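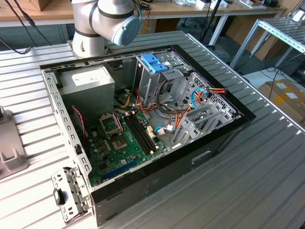
Reusing an Old Desktop Tower as a Home Backup Server
Part 2: Disks, file system and scheduled copies
Posted by Elie Haddad, 25 Aug 2019

Part 1 covered picking a machine and getting it to start without a monitor. This part assumes a tower that boots a current Debian release, has a wired network connection and answers on SSH. Commands are run as root unless marked otherwise. The host name used throughout is keltlow. Replace it with your own.

What you need

A small boot drive with the system already installed.
Two data drives of the same capacity. The test machine has 2 x 500 GB.
A SATA data cable and a free power connector for each drive.
A second computer holding the files to be backed up.

Mount both data drives before closing the case. Leave a gap between them if the drive cage allows it. Connect the boot drive to the lowest numbered SATA port on the board and the data drives to the next two. Write the serial number of each drive on a strip of tape and put the tape on the end that faces out. When a drive fails, the system reports a serial number, and reading it off a label is faster than pulling drives one at a time.

Identify the drives

List the block devices with their serial numbers:

lsblk -o NAME,SIZE,MODEL,SERIAL

Device names such as sdb and sdc can change between boots. Use the entries under /dev/disk/by-id for everything that gets written to a configuration file. The commands below use sdb and sdc for short. Check them against the lsblk output before pressing Enter, as the next step erases whatever is on the drives.

Create the mirror

Install the tool and build a RAID 1 array:

apt install mdadm
mdadm --create /dev/md0 --level=1 --raid-devices=2 /dev/sdb /dev/sdc

The tool asks for confirmation. The first sync starts in the background and takes a few hours on drives of this size. The array can be used while it runs, only more slowly. Progress is shown in /proc/mdstat.

Save the layout so the array comes up under the same name:

mdadm --detail --scan >> /etc/mdadm/mdadm.conf
update-initramfs -u

A mirror protects against the loss of one drive. It does not protect against deleted files, a bad power supply or theft. Keep another copy in a different building.

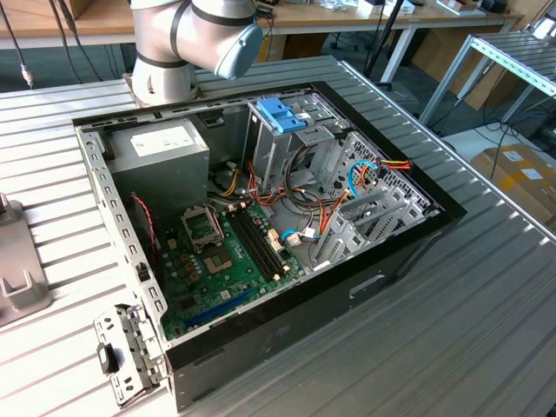

Can the two data drives be different sizes?
The array will be as large as the smaller drive, and the extra space on the larger one stays unused.

Make the file system

mkfs.ext4 -L backup /dev/md0
mkdir /srv/backup

Add this line to /etc/fstab:

LABEL=backup /srv/backup ext4 defaults,nofail,noatime 0 2

The nofail option lets the machine finish booting if the array is missing. Without it, a headless system stops at an emergency prompt that cannot be reached over the network. Run mount -a and check the result with df -h.

Create the backup account

adduser --disabled-password backupin
mkdir /srv/backup/current /srv/backup/snap
chown backupin: /srv/backup/current /srv/backup/snap

On the source computer, as the user who owns the files, create a key with ssh-keygen and leave the passphrase empty. Add the public half to /home/backupin/.ssh/authorized_keys on the server. The .ssh directory must have mode 700 and the file mode 600, both owned by backupin. Log in once by hand to accept the host key. A scheduled job cannot answer that prompt.

First copy

Run rsync from the source computer with -n first:

rsync -aHn --delete --stats /home/liao/ backupin@keltlow:/srv/backup/current/

The trailing slash on the source path matters. With it, the contents of the directory are copied. Without it, the directory itself is created inside the target. Read the statistics, and if the file count looks right, run the command again without n. On the test network the first full copy came to 139 GB.

Schedule it

On the source computer, run crontab -e and add:

30 2 * * * rsync -aH --delete /home/liao/ backupin@keltlow:/srv/backup/current/

On the server, add a job to the crontab of backupin that makes a hard-linked snapshot once the copy is done:

30 5 * * * cp -al /srv/backup/current /srv/backup/snap/$(date +\%F)

The backslash before the percent sign is required in a crontab. Unchanged files take no extra space in a snapshot apart from directory entries. Do not use the --inplace option of rsync with this layout, as it would alter the files in the older snapshots too.

Drive failure notices

Set MAILADDR in /etc/mdadm/mdadm.conf to an address that is read, then send a test:

mdadm --monitor --scan --test --oneshot

If no message arrives, the machine has no working mail transfer agent. Install one and configure it to relay through your provider.

Test a restore

Copy one directory from a snapshot to a scratch location on the source computer and compare it with the original:

rsync -a backupin@keltlow:/srv/backup/snap/DATE/documents/ /tmp/restore/
diff -r /tmp/restore /home/liao/documents

Files edited after the snapshot will show up as differences. Anything else should be looked into. Repeat the test after every system upgrade.

Changes

Corrected the fstab line (reported by Remedios Barredo).
Added the note on --inplace (Kai-wen Hsiao).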